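Tosgate's Library Sound Room Goes Online This Month

May 5, 2020

If you've been missing open mic night as much as I have, good news! The Tosgate library is moving the whole thing online, starting this month, and the sign-up sheet already has 30 names on it. Mine is one of them (I'm doing the banjo song again, sorry everybody).

Meron Wolde, who runs the music program, told me the idea came up in April, when the branch on Durrani Street closed its doors and the regulars kept emailing to ask what they were supposed to do with themselves. "I had 78 messages in one week," she said. "Two were about overdue books." 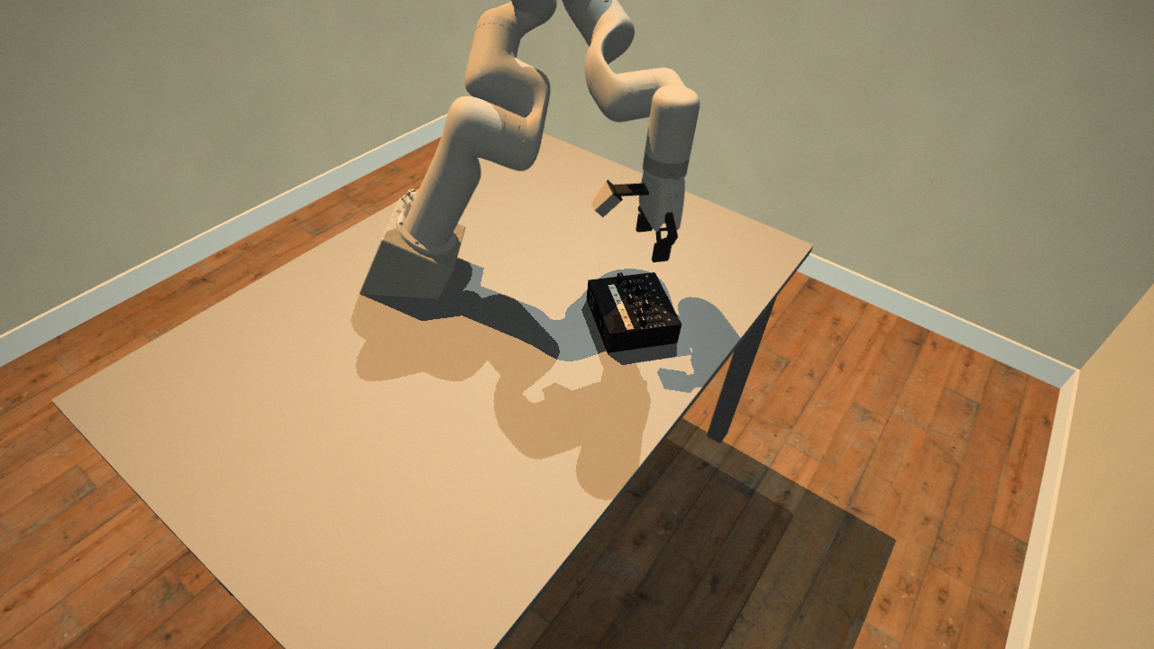
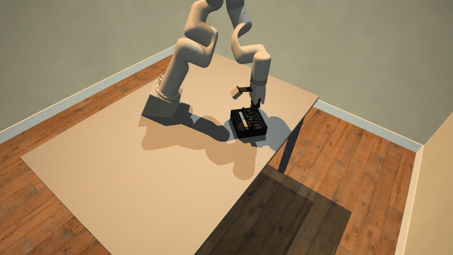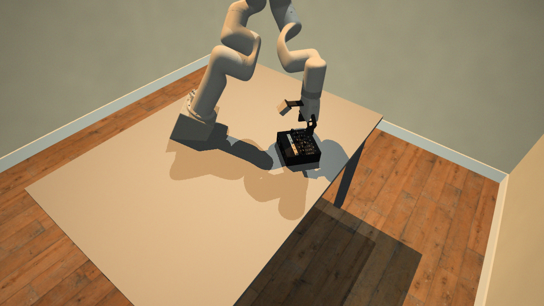

You'll play from home, on whatever you've got. A phone is fine, a laptop is fine, and if you want to record ahead of time and send in a file, that's fine too. Each act gets one song, or two if they're short. Birdie Strickland is hosting, so expect long introductions and at least one story about the old Plinton dance hall — I've heard the one with the flood four times and I'd happily hear it again.

There's a little money behind it as well. The Friends of the Library put in $400 for streaming costs, and whatever's left goes to new strings and drumheads for the lending shelf.

Kids under 12 go first so they can get to bed. Poets are welcome, and so are people who just want to listen with a sandwich. To get on the list, call the front desk and ask for extension 464, or leave a message with your name and the title of your song.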